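Latgate Bin Clearing: Data Card

Version 2, released in April

Summary

Latgate is a set of recorded pick attempts in which an industrial arm takes bar-shaped blocks out of an open metal bin. It was collected to answer a narrow question: can an arm empty a bin of mixed parts without a person stepping in? Bin clearing is among the dullest chores on a shop floor and one of the most common. It is also close to several chores at home, such as emptying a drawer or a dishwasher basket, where items lie against walls and against each other.

The set holds 400 episodes. An episode starts with a loaded bin and ends when the bin is empty, when the planner reports no valid grasp, or when the operator stops the arm.

Contents

episodes/ — one folder per episode, with joint states, gripper state and color video
layouts/ — start layouts, stored as block poses in the bin frame
labels/ — outcome per pick attempt, plus a failure code if the attempt failed
splits/ — train, validation and test lists
tools/ — loader and replay scripts

Of the 400 episodes, 200 use the Dalter planner and 200 use the Hinrichs planner. Both planners ran on the same start layouts, so episodes can be compared in pairs. The pairing is given in splits/pairs.csv.

Task setup

The bin is gray metal with flared sides and stands on a table. A KUKA arm works in it from one side, and the bin is held by spring clamps at the rim. Blocks come in two colors, red and green. Color carries no meaning for the task and should not be used as a class label. Layouts range from blocks lying apart to blocks that touch end to end or rest near a wall.

The floor of the bin is scratched and has whitish wear marks and small round holes. We kept it in that state. Parts bins in use look like this, and the marks produce false edges in some segmentation models — see failure code F3.
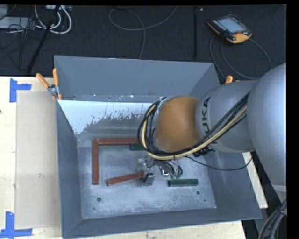
Failure codes

F1: No grasp found. The planner rejects every candidate, most often for a block lying along a wall.
F2: Contact with the bin. A finger or the gripper body touches a wall or the rim before closing.
F3: False detection. The arm goes to a mark on the floor or to a reflection.
F4: Slip. The block is gripped and then lost before it leaves the bin.
F5: Double pick. Two blocks move together, and at least one lands outside the drop zone.
F6: Cable snag. Motion is stopped by the hose and cable load limit.

An attempt has one code only. If two apply, the earlier event is used.

Results

The Dalter planner failed to clear the bin in 20 of its 200 episodes. The Hinrichs planner failed in 29. Most failures in both groups were F1 on the last or next-to-last block. Touching blocks were less of a problem than we expected, and walls were more of one.

These numbers should not be read as a claim that bin clearing is solved. The blocks are rigid and simple in shape. A bin of springs, brackets or wet cutlery would be a different task. Cycle time was not tuned, and a person working by hand is faster on every layout we tried.

Known limits

Cables and the gripper often hide part of a block during an approach. Poses in labels/ are measured before the arm enters the bin and are not updated if a block is nudged. Video and joint states share one clock, but early episodes drift by up to a frame. Lighting was left as found in the lab.

The Omard gripper driver used in collection is not included. Replay works without it, with the gripper shown as open or closed only.

Use

Run tools/check.py after download to verify file sizes. The test split should not be used for tuning. Please report label errors through the issue tracker, with the episode folder name and the attempt index.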